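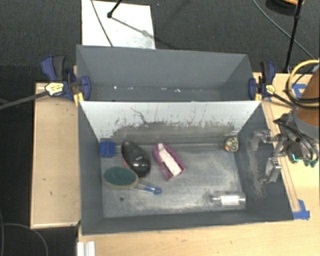 Ticket opened by Haf Eynon, Jan 21, 2025. Label printer at packing bench 2 drops offline after a long batch and comes back only after a power cycle. The printer is a Brineck desktop model on the wired network, fed from the Solura order system. Labels go on the outside of the gray bins, and a skipped label means a bin gets shelved with no location code. The bins are worn - the inside walls of the front one are scuffed and smeared - so we don't write on them with marker as a fallback.

Symptoms: queue shows "paused", status light stays green. Small jobs are fine. Fails on batches of 700 labels, never on the short morning run.

Tried so far:
Replaced network cable. No change.
Moved to another switch port. No change.
Reinstalled driver from the Trotent share. No change.
Split the batch into 11 smaller jobs. All printed.

Update 1: Spooler log has a timeout at each failure. Timeout was set to 2,000 ms, probably left over from the November server move. Raised to 4,000 ms and restarted the spooler.

Update 2: Full batch printed on the first try. Second batch stopped near the end, same timeout in the log. Turned off bidirectional support on the queue and reran it - completed.

Status: monitoring. Please leave the ticket open until Friday and add a note if bench 2 pauses again.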